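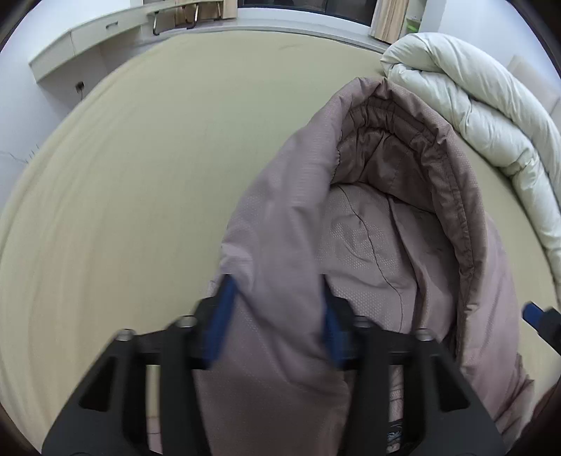

4.2 Padded garments on the bed

Figure 3. A mauve-gray padded garment on a bed with a pale khaki sheet. The darker lining can be seen inside the rounded opening; a thick cream-white duvet lies to the right.

In the homes of the Jindemcombe study, the bed was the most common place for folding large clothes. We recorded 1,563 folding events in total, and 117 of them concerned padded outerwear. This is a small share, but these events took much longer than the others and they show most clearly how people deal with volume. A shirt becomes flat when it is folded once. A padded coat keeps its air, and the person must decide where the air should go.

Figure 3 shows a garment of this group. The opening forms a rounded loop, and the gathered stitching along its elasticated rim keeps the edge curved. We coded such a state as "open end up", following the scheme of Durrani with small changes. In this scheme the open end is recorded separately from the body of the garment, as the two parts often do not follow the same fold. An elastic rim pulls the fabric together, while the padded part next to it pushes outward. The result is an uneven bundle, and participants mentioned in the interviews that they found it "never really finished".

Two ways of folding were frequent. In the first, the sleeves were laid over the front, the lower part was brought up, and the hood was put on top as the last layer. In the second, the garment was rolled from the bottom, and the hood was pulled over the roll to hold it. The second way was preferred in homes with the narrow Pladero wardrobe, where the shelf depth does not allow a wide bundle. Participants who used storage bags of the Stonex type changed between the two ways, depending on the season. In January the coats were mostly folded loosely, for they would be needed again the next morning.

The bedding also had an influence on the work. Where a thick duvet stayed on the bed, as in Figure 3, the free surface became smaller. Many participants did not remove the duvet but rolled it or pushed it to one side - a decision which was rarely mentioned in the interviews, although it appears in more than 3,000 of our still images. We therefore added the position of the bedding as a variable of its own, with 4 values: absent, flat, moved to the side, and piled at the foot end. The agreement between the coders was lowest for the last two values, and we discuss this problem in Section 5.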